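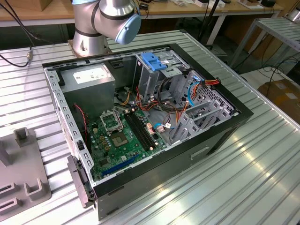 1/ Old tower rebuild

Side panel's off and she's lying on the bench. No CPU, no RAM, heaps of cable. I've set myself a budget of 1,000 bucks for the lot, my favourite kind of project!

♥ 14 · 2 comments

2/ Socket bracket is flipped open and I'm scared to breathe near those pins – a bent one would be the end of it.

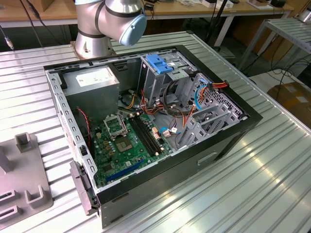 Nasrin Sharifi reckons I should redo all the cabling before any memory goes in. She's probably right (she usually is) but ugh, zip ties.

♥ 21 · 5 comments

3/ Drives next. I'm keen to use that blue latch on the cage.

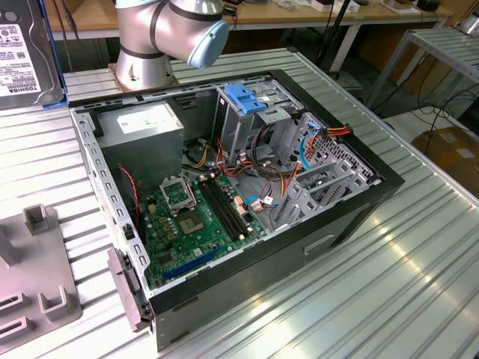

Tower on its side, Toshiba drive top left

♥ 9 · 1 min read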